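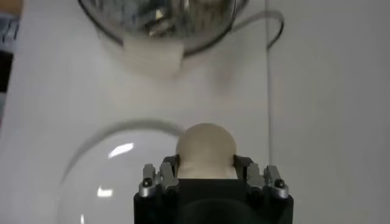 Korport在Traltthorpe中央厨房启用Maglaya取放工位，蒸制班组岗位不减

Traltthorpe讯　团餐企业Korport今天宣布，公司在Traltthorpe中央厨房开展的Maglaya项目结束试用，转入日常运行。该项目用机械臂承担面点蒸制后的取出和摆盘工作，首先用于早班的馒头品种。项目涉及的蒸制班组共有11名员工，启用后全部留在原班组，工资级别和班次补贴不变，岗位内容有所调整。

Traltthorpe中央厨房目前有员工213人，为周边的学校、办公园区和养老机构供应早餐和午餐。蒸制是早班里人手最紧的环节。凌晨四点半第一批面点上锅，六点前要完成出锅、摆盘和装箱，取馒头的动作要在这段时间里反复进行。过去几年，班组反映最多的问题有两个，一是蒸汽烫手，二是长时间弯腰伸臂引起的肩部和手腕不适。公司去年在内部调查中把这一环节列为优先改进项目，Maglaya由此立项。

Maglaya由Korport的设备部门与Traltthorpe厨房共同开发。工位由机械臂、夹爪、相机和一套操作界面组成。操作员先选定品种和摆放方式，机械臂再按顺序从蒸屉中取出面点，移到盘中放下。夹爪的力度可以按品种设定，同一品种在刚出锅和放置一段时间后软硬不同，界面上也分开设置。力度参数由班组填写，设备部门只规定上限。
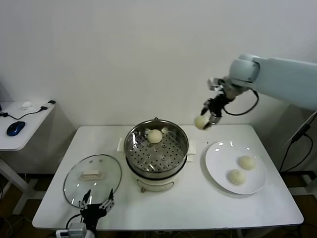

员工培训是这次启用前投入时间最多的一项。公司没有让员工直接到生产线上学，而是在厨房二层的培训间布置了练习台，全班组轮流上台操作，每人完成规定课程后才能独立值守工位。练习台用的是小型电蒸锅，玻璃盖取下来平放在一旁，机械臂从蒸屉里夹起馒头，移到右边的大圆盘上放好，动作顺序与生产线上一致，只是数量少得多，出了差错可以随时停下重来。培训教材由设备部门起草，初稿用词偏技术，班组看过后改了两轮，把“末端执行器”之类的说法统一改成“夹爪”，并补上了换品种时的检查步骤。

课程分为三段。第一段讲安全，包括急停按钮的位置、机械臂的活动范围、什么情况下可以把手伸进工位。第二段讲日常操作，从开机、选品种、核对盘子位置到交班时的清洁。第三段讲异常处理，例如面点粘在蒸屉上、夹取时表皮破损、盘子放偏。第三段安排的时间最长，也是员工提问最集中的部分。

蒸屉粘底的情况最后形成了一条单独的规定： 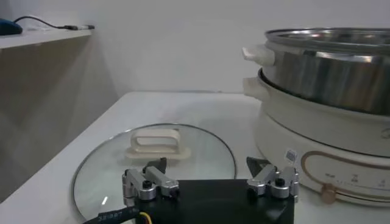
机械臂连续两次没有夹起同一个面点时自动停下，由操作员用手工工具处理，不允许通过加大力度再试。这条规定来自试用期的记录。早期版本在夹取失败后会自动提高力度，结果馒头被夹出凹痕，只能作次品处理。改为停机等待后，单次停顿的时间变长，但次品减少，班组认为这样更容易安排后面的工作。

试用期间，Maglaya工位在早班共运行154个班次。前几个班次的速度明显低于人工，原因主要在于换屉时的等待。设备部门后来调整了流程，由操作员在机械臂摆盘时准备下一屉，等待时间才缩短。到试用后期，工位的出盘速度与原来的人工节奏基本持平。Korport说明，公司没有把提速作为这一项目的目标，早班的产量计划也没有因为启用而上调。

对班组来说，变化主要在每天的工作分配上。原来早班有四个人专门负责出锅和摆盘，现在改为两人值守工位，另外两人转到面团醒发检查和出货前的外观抽检。四个岗位每周轮换一次，避免有人长期只做一种工作。揭盖、换屉和清洗蒸具仍由人工完成，因为这些部件尺寸不一，清洗要求也较高，公司目前没有计划把它们交给设备。

员工手册为此增加了一章。其中规定，工位值守人员有权在任何时候停机，停机不需要事先请示，也不计入个人考核。设备记录的运行数据只用于维护和调整参数，不用于评定员工表现。相机只对准工位台面，画面按批次保存，期满后删除。这些条款在启用前与员工代表逐条商定，并张贴在更衣室门口的公告栏上。 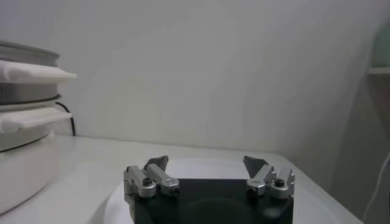

一位早班员工在启用前的说明会上提到，她最担心的是以后遇到设备故障，大家手上的功夫已经生疏，临时顶不上去。她建议每个月保留几个全人工的班次，让新来的人也学会手工出锅和摆盘。

这项建议已被采纳。从下个月起，Traltthorpe厨房每月安排两个早班停用Maglaya，全部改由人工完成，新员工入职后的第一个月也先在人工岗位上学习，再参加设备课程。厨房同时保留了原有的全部手工工具和隔热手套，存放位置不变。

说明会上另一个集中讨论的问题是维修。启用初期，设备部门在早班时段派人到场，之后转为电话值守，遇到需要更换零件的情况在72小时内到场处理。在此期间工位停用，班组按人工流程排班，公司按原有标准支付因此产生的加班费。简单的维护工作，例如擦拭夹爪指尖、检查线缆是否松脱、重新校准盘子位置，由值守人员在交班时完成，所需时间计入工时。

食品安全方面，夹爪与面点接触的部分每班拆洗，换品种时加洗一次。含有花生、芝麻等配料的品种暂不进入这一工位，待清洗流程经过单独验证后再作安排。包子因为表皮较薄、馅料容易外漏，目前也由人工取放。设备部门正在与班组测试不同的指尖材料，测试只使用培训间的练习台，样品不对外供应。

Korport计划在Traltthorpe厨房稳定运行一个季度后，再决定是否在Plurkedstead厨房设置同样的工位。Plurkedstead厨房的场地较小，早班品种也更杂，设备部门已完成现场测量，尚未确定安装位置。公司表示，如果决定安装，将沿用同样的做法，先开说明会和培训课，再安排试用，岗位调整方案须在设备进场前与当地班组商定。Plurkedstead厨房的员工从本月起可以报名到Traltthorpe观摩早班，往返交通和观摩时间由公司承担。

关于Korport

Korport从事团体餐饮的生产与配送，在Traltthorpe和Plurkedstead设有中央厨房，主要供应早餐面点、午餐套餐和校园餐。Maglaya是公司设备部门负责的取放工位项目。

媒体联络

Korport传播部，Traltthorpe办公室。需要安排厨房参观的媒体请提前联系，早班参观须在凌晨四点前到达并完成更衣。生产区内不允许使用闪光灯，拍摄员工须事先征得本人同意。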